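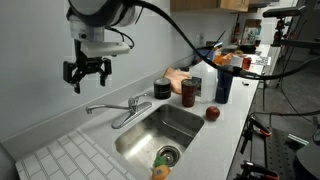 Toy pineapple and sink drain.

Okay, fans of Ravgate, you can stop refreshing your phones, because we finally have a release month and a proper answer about who is doing the voice work. The movie is coming in January, and Anjana Marikar has dubbed her own part in all the versions, including the two languages she had never spoken on screen before. I have been going on about this to anyone who will listen (sorry, coworkers) and I'm so happy I can write it down now.

If you missed the fuss, it goes back to the first teaser. Anjana's character Deltenitz says exactly one line in it, something about keeping the gate shut until morning, and half of the comments were people insisting it wasn't her voice. I watched it maybe ten times with headphones on and I wasn't sure either! It sounded lower than usual and a bit rough. A lot of stars get dubbed by somebody else and it's no scandal, the dubbing artists are wonderful and they should get their names up bigger than they do. But Anjana had told fans at her last premiere that this one would be all her, so people felt a little cheated.

Well, it was her. She had a cold that day. She told us so herself at the press morning for the movie, laughing so hard she had to put the microphone down, and then she did the line again for us in her normal voice. The producers are keeping the cold version in the film because the director likes it better. I think I do too.

The bigger surprise was how much time she put in. She spent roughly 39 days in the dubbing studio, which is longer than she spent on the set, and she went through 608 lines with a language coach sitting next to her. Some of those were only a word or a grunt, she said, and the grunts took longest. For the horse chase she had to breathe in time with herself for a whole afternoon, and by the end she was so dizzy that the sound engineer sent out for lime soda and made everybody sit on the floor for a while.

I asked her which language was the hardest and she wouldn't say. "If I answer that, my mother-in-law's whole street will be upset with me," she said. So make of that what you will!

Now the story, as far as they're letting it out. Ravgate is a hill fort, and Deltenitz is the woman who runs it after her brother disappears. There's a lost map, a rival family and a wedding that gets interrupted at least once. The trailer we were shown was short and very loud, and I liked the quiet bits most, particularly one where she's on the ramparts teaching a little boy to whistle. No songs in the trailer, which worried the reporter beside me a lot. The producers say there are songs, they just aren't mixed yet.

About that first screening. The team is holding it at the Sjöberg, the old single screen that reopened after its roof was fixed, and the tickets are being given out by lottery through the movie's fan club. There were 2,524 names in the draw when it closed and the hall doesn't hold anything like that many, so a lot of people are going to be disappointed. I put my own name in like everyone else and haven't heard a thing. My sister got an email back within the hour and has been unbearable ever since.

If you don't get in, the regular shows begin the next morning at 6 a.m. in most of the big theaters. Yes, 6 a.m. I did that for Anjana's last movie and I can tell you the samosas aren't ready at that hour, but the noise when her name comes up is worth the missing breakfast. People were standing on the seats before the credits had even finished. Please don't stand on the seats at the Sjöberg, they're new.

As for watching it at home, Gondel has the streaming rights and isn't giving a date. All the versions will go up together, so you'll be able to switch between them and hear the same scenes in each. I'm planning to do exactly that with the wedding argument, where Anjana apparently made up half of the insults herself with help from the coach. Some of them were cut. She offered to tell us the cut ones and then her manager coughed very loudly from the back of the room.

There was one thing I couldn't get out of anybody, and that's whether there will be a second part. The director smiled and talked about the weather. Anjana said she would like to sleep first, and after that she has a small comedy to finish, in which she plays a driving instructor and gets to wear flat shoes all the way through. She sounded really excited about the shoes.

The first song is supposed to come out online before the end of the month, in the evening, with no exact time given yet. I'll put up a post as soon as I've heard it. If you won a ticket in the lottery, check your spam folder, because my sister says hers nearly ended up in there, and bring a photo ID that matches the name you entered with. They won't be letting people swap at the door.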